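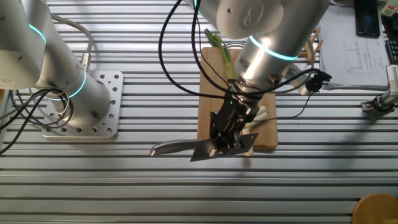
4.3 Préparation des oignons verts sur planche

Cette section concerne la planche à découper et le couteau du jeu Undlow, référence 2264. Pour les légumes-racines, se reporter à la section 4.5.

Mise en place

1. Poser la planche bien à plat sur la table, grand côté dans le sens de la coupe. Vérifier qu'elle ne bascule pas lorsqu'on appuie sur un angle.
2. Rincer les oignons verts, les égoutter et les essuyer. Retirer la première enveloppe si elle est flétrie.
3. Placer un seul oignon à la fois, le blanc vers l'avant de la planche et le vert vers l'arrière.
4. Supprimer les racines sur 3 mm.

Note : les feuilles qui se redressent à l'arrière de la planche ne gênent pas la coupe du blanc. Ne pas les aplatir.

Coupe

5. Présenter la lame perpendiculairement à la tige, tranchant vers le bas.
6. Couper le blanc en tronçons réguliers. Descendre la lame jusqu'au contact du bois, sans torsion latérale.
7. Contrôler que chaque tronçon est séparé avant de passer au suivant. Une tige partiellement coupée se reprend dans la même entaille.
8. Couper ensuite le vert, plus finement si la recette l'exige.
9. Transférer les morceaux dans un récipient. Ne pas racler la planche avec le tranchant ; utiliser le dos de la lame.

ATTENTION : risque de coupure. Ne jamais rattraper un couteau qui tombe. Tenir les mains hors de la zone de coupe tant que la lame n'est pas reposée.

ATTENTION : ne pas déposer téléphone ni document sur la planche. Les fiches de coupe imprimées se rangent à l'écart, du côté opposé au manche.

Nettoyage et entretien

10. Laver la planche à l'eau tiède, sur les deux faces, puis la sécher debout. Lave-vaisselle interdit.
11. Essuyer le couteau immédiatement après lavage.
12. Affûter sur pierre Fiadzo grain 1000, puis finir au grain 3000. Respecter l'angle indiqué en annexe B.

Note : une planche fendue ou voilée doit être remplacée. Pièces de rechange : catalogue Skanetti, rubrique Découpe.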